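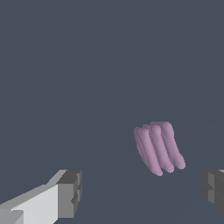
Four rounded lobes in mauve, on gray.

Moya Community Orchard: progress report to the Terard Fund, 10/29/23

The short version is that we have fruit, a fence and most of your money, in that order of surprise.

Planting. All 33 trees promised in the proposal are in the ground on the Plokton Road side. Two are leaning. The pears look healthy, the plums look offended, and the quince has done nothing since it arrived, which our pruning manual describes as normal. We will give it another year before taking this personally.

Water. The proposal said the drip line would be finished by August. It was finished in August in the sense that the pipe was delivered then. Clatico, who supplied it, sent fittings in one size and pipe in another, and the exchange took 18 days. Everything has been connected and running since. We carried buckets in the meantime and have moved "upper body strength" into the outcomes table.

Money. We have $2,361 left in the current installment. The fence came in under the quote — a sentence we did not expect to write — and we'd like your permission to move the difference to mulch. A revised budget sheet is attached. Please ignore the tab called "old old budget."

Workshops. We held 4 of the six planned. The grafting session filled up in a day. The composting session drew a smaller crowd and a dog. The remaining two, on pruning and on storing apples, are set for winter, when people have fewer excuses.

Problems. Deer. The fence is deer-proof according to the brochure, which the deer have not read. We are adding a second wire along the north side and will report on it next time.

Still needed from you: a yes or no on the mulch, and the new reporting form, as the link in your last email opens a parking map.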